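Kitchen assistant, part time, Kekineck shared lunches

2 min read

Kekineck is looking for a kitchen assistant to wash up and put away after weekday lunches at our Zullholm building. The job is 3 hours a day, starting when lunch service ends. You would work mostly alone in a small kitchen with a white counter, a tiled wall and one steel sink.

The work is simple but there is a routine to it. Bowls and plates are stacked on the counter next to the sink. Spoons and forks go into the basin. Everything is washed by hand, dried and put back in the cupboard by color. 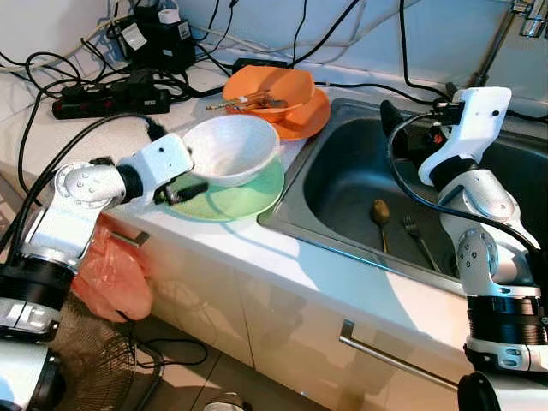 Nenetti Tsegaye
Kitchen Coordinator, Kekineck

An orange bowl goes with an orange plate, and the white bowls can go on any plate, green ones included. Please check bowls for utensils before you pick them up. Keep water away from the power strip and adapters at the back of the counter. Wipe the counter last.

You should be able to stand for the full shift and lift a full crate of dishes. Experience is welcome but not required. We train new staff over 6 shifts, all paid.

To apply, send a short note with the days you can work and one reference. Applications close Apr 17, 2026. We reply to everyone within 8 days.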